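11/21/18
By Brynhildur Snorradóttir

OK so — entryway talk, keep it to 16 minutes. Thank Eyerusalem for the projector. Handouts on the back table, remind people at the END or they all get up.

Start with the boot problem. Ask who has kids. Ask who has boots where one's standing and one's flopped over. Hands up. Everybody laughs, move on.

Main point: floor is for footwear, wall is for everything else. Rubber boots are heavy and they fall over, so give them a spot down low, side by side, and quit fighting it. A little grit on a wood floor is fine, sweep Fridays.

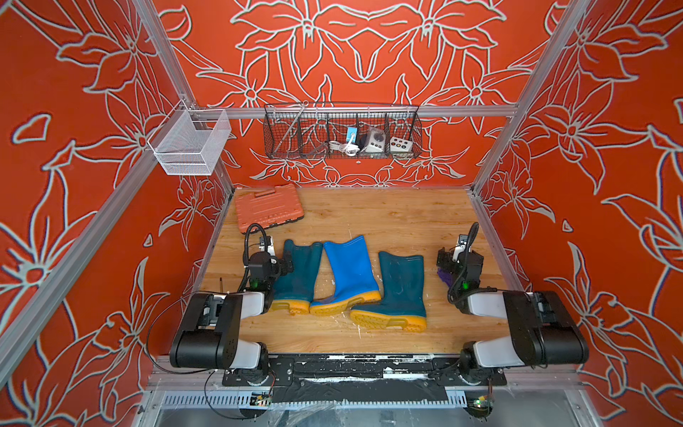

Wire baskets on a rail — my favorite cheap fix. You see whats in them. One plain open one for gloves, one with dividers for cords and small gadgets. Coil the cable before it goes in!! Dividers only work if each slot gets one kind of thing.

Color. People are scared of it. Orange-red with big pale flowers, in a space that small — go for it. Side walls too. Mudroom doesn't have to be beige.

Carrying cases w/ handles: keep on floor, back corner, lid shut.

Gamage story if there's time (the 5 left boots). Skip if running late.

Budget slide — the Priva hallway came in at 858, client had set aside 900. Dont read the whole list out.

Questions. Somebody will ask about wet socks. Say January, that's the laundry talk.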